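Depth holes on a shiny tabletop are wrecking my grasp planner - what are you all doing?
Briltonero forum > Perception and planning

larysa_d

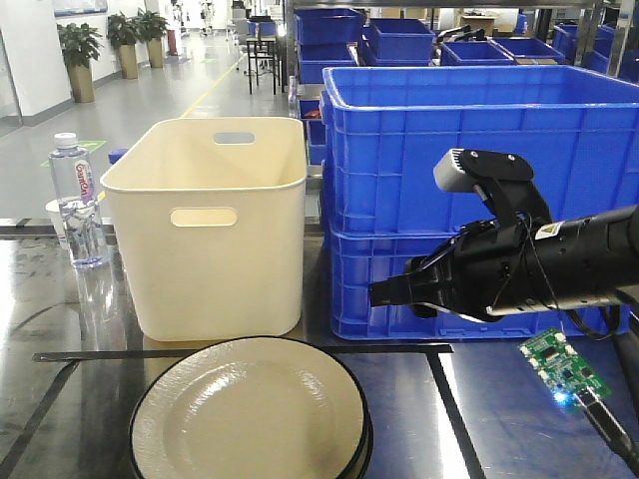
I've been building a pick pipeline on top of Briltonero since last July and I love it, the planner is the nicest piece of software I've had my hands on in years. Segmentation is solid, grasp proposals come back fast, and then the depth image shows up full of holes and everything downstream goes sideways! The cream bin is the target, and the tabletop is glossy enough that you get a reflection of the bin and another of the water bottle next to it. My point cloud happily includes both. So the planner believes there is a second, upside down bin living under the table, and about one try in a few it wants to go visit. The black tape lines come back as nothing at all, just gaps. Has anyone got a filter they trust for this? I'm on the 2 mm voxel setting, stock config otherwise.

gilmar.miranda
Oh I know that ghost bin well. Fit a plane to the table, throw away everything below it, done. There's a crop_below_plane option in the scene builder, it's off by default for some reason. Leave a small margin or you'll shave the bottom off thin stuff, like the plate in front there.

larysa_d
Tried it this morning! The reflections go away, which is great, but the plane fit itself wobbles. Depending on which holes I get, the plane tilts a little, and then either the ghost creeps back in or I lose the bottom edge of the real bin.

kamarul_m
Don't fit it every cycle then. The table isn't going anywhere. Fit once from a lot of depth images, save it, load it at startup. I averaged 1152 of them overnight (overkill, but it was free) and the plane has been rock steady ever since.

anselmo_a
I'll disagree with Kamarul here. A saved plane is fine right up until somebody leans on the table or the camera mount settles, and then you've got an error you can't see because everything looks so clean. I'd fit live but weight it by normals and reject anything too far from last cycle's answer. You get the stability and it still follows if something moves.

kamarul_m
Your way has more knobs, and I've watched people spend a week on knobs. A startup check that compares the saved plane with a fresh one catches a bump just fine.

anselmo_a
At startup, sure. What about at hour six?

kamarul_m
Run the check every hour! It takes no time.

aparecida.p
Jumping in because you're all working on the table and I think half the trouble is the bin. It has that oval cutout in the front and another slot up near the rim on the far side. Depth goes straight through a handle hole and lands on whatever is behind. Larysa, can you color the grasp candidates by score and look at where the bad ones cluster? On my bins they pile up on the edges of the holes, since a hole edge looks like a lovely thin thing to pinch.

larysa_d
Just did, and wow. I logged 1068 candidates and the top ones are nearly all sitting on the front handle. I'd been blaming the reflections for everything.

aparecida.p
Ha, same thing happened to me! Two ways out. You can mask the holes and only allow rim grasps, or you can decide the handle is a fine place to grab and plan for it properly, with one finger through. I did the second using Nino for the contact model and it's so much fun to watch when it works.

gilmar.miranda
Rim grasps for an empty bin, every time. A finger through the handle needs a lot more accuracy on approach. And look at how near the blue crates are, the arm has to come in from that side already. I'd give those crates a fat padding in the collision scene before getting clever with handles.

larysa_d
They're in there as two plain boxes, one on top of the other. The ribbed walls were giving me a messy mesh, so I stopped meshing them. Planning time went down to around 68 ms, from something much uglier.

gilmar.miranda
Plain boxes is exactly right. Just make sure the upper one includes that thick rim.

anselmo_a
Also check whether your collision model has the wrist camera and the cable loops on it. The stock gripper model stops at the bare wrist. I put one capsule around the whole lot - ugly, conservative, never had to think about it again.

larysa_d
Camera yes, cables no. Adding the capsule now.

So the list is: crop below plane, saved plane with Kamarul's hourly check (sorry Anselmo, I want fewer knobs this week), mask the handle holes, rim only. Then I'll try the Nino handle grasps on a branch because I can't resist.

anselmo_a
Fair enough. Log the plane residual anyway, please.

aparecida.p
Post the handle branch when you have it! My config for Nino is in the Lurmont thread, second page, the friction values need changing for smooth plastic.

kamarul_m
Hourly check script is in that same thread. It expects the old topic names, so rename them first.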